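Stop clapping for the setlist

Went to see Vasilakis in April, the second of two nights, and half the room had the setlist open on their phones before the lights went down. They knew the opener. They knew the encore. They knew when to go get a beer. I think this is ruining live music and I'm going to say so, quickly, before my lunch break is over.

A concert used to have some danger in it. Would they play the old one? Would they play it badly? Now a song starts and you get this small nod all over the floor, like people checking off groceries. Same with the singer's little speech about her hometown. Word for word from the night before. I know becuase the guy next to me mouthed it.

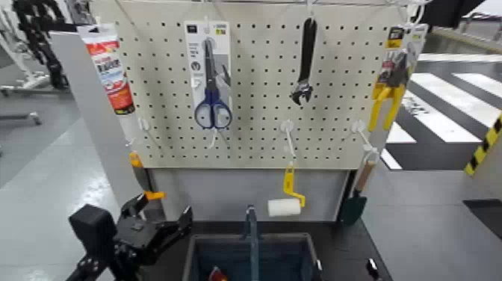
Word count: 307

And don't tell me the lights and the video have to be synced. I get it, big tours run on cues. But Ukance played a 100-seat room last year with two lamps and a fog machine and still did the identical 14 songs every night. No video to sync. Just habit.

Soledad Bermúdez used to open her shows by asking the front row what key they felt like. Silly question, most of them had no clue. Somebody would yell "G!" and off she went. I saw her fall apart in the middle of a song once, stop, laugh, start over slower — still the best 59 minutes I ever paid for. Nobody could of looked that up beforehand.

Bands say fans want the hits. Sure. Play the hits. Play them in a different order. Drop one and make us mad. Wivus left their biggest single out of a whole spring run and there was a petition, 3,793 names on it, and I'd bet most of those people bought tickets again anyway. They were arguing about a band! When did you last argue about a band?

As for the fans. Put the phone away. You can look it up on the train home. Flirkutent are coming through next and I've muted everyone I know who's going to the earlier dates. Two friends have already texted me the first song. Blocked them both, will unblock after the show.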